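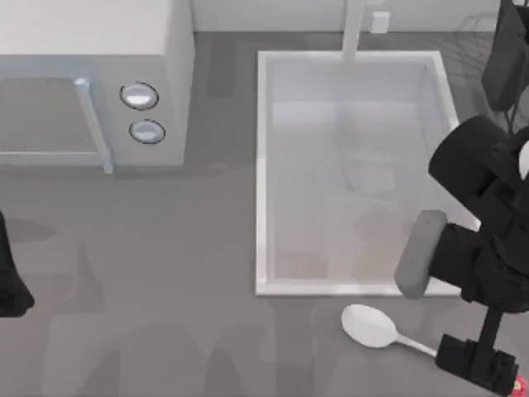 Small kitchens are coming back to Lernville. In the old Pfeiffer building near the station, 25 apartments were rented out last September, and the cooking corner in most of them is shorter than a bed. I went there expecting complaints. I heard some, mostly about the smell of onions in the pillows.

Gunther Ruppert has lived on the second floor since the opening. He sold his big table before moving from Felham and kept two pots, one of them too large for the cupboard. "I cook the soup on Sunday and I eat it until I am tired of it," he told me over coffee. His rent is 249 a month less than before, and he spends a part of it at the market, where he now buys one leek at a time.

The architects at Cutar had nearly 200 requests for the apartments. They are drawing a second house now, with a shared dining room on the ground floor. Mr. Ruppert has seen the plans and would like a bigger window in it.

Contact the editors | © 2026 Lernville Magazine | Back to top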